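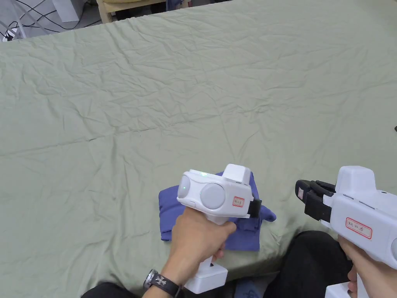 Figure 3. Folding the blue cloth on the covered table.

3.2 Folding on a soft surface

The cloth items of the Haverford set were folded on a table with a fabric cover. We recorded 782 folds in this part of the study. A fold was accepted when the edges differed by no more than 2 cm. 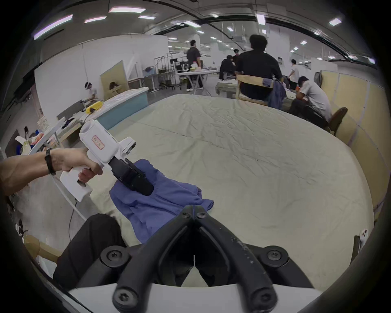
Figure 4. One fold of the cloth pinched at the covered worktable.

Small cloths slide together with the cover, and the wrinkles of both layers become mixed. For this reason 86 folds were repeated after the cover was pulled flat. 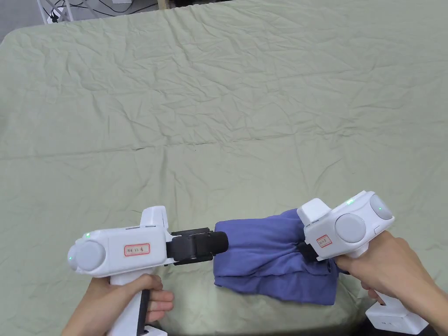
Why was the cover not removed for the small items?
The same cover was kept for all items so that the results can be compared with the Dindgate study.

The folded shape was judged from above only. Thickness was not measured, although it has
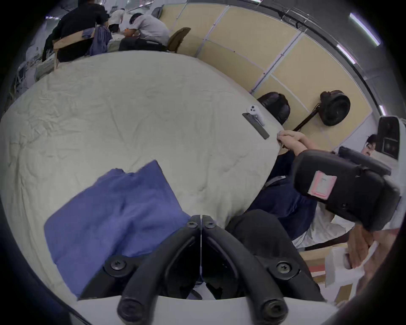 an influence on how well the items can be stacked later. We plan to extend the set to 1000 folds in September, and thickness will then be measured at the middle and at one corner of each item.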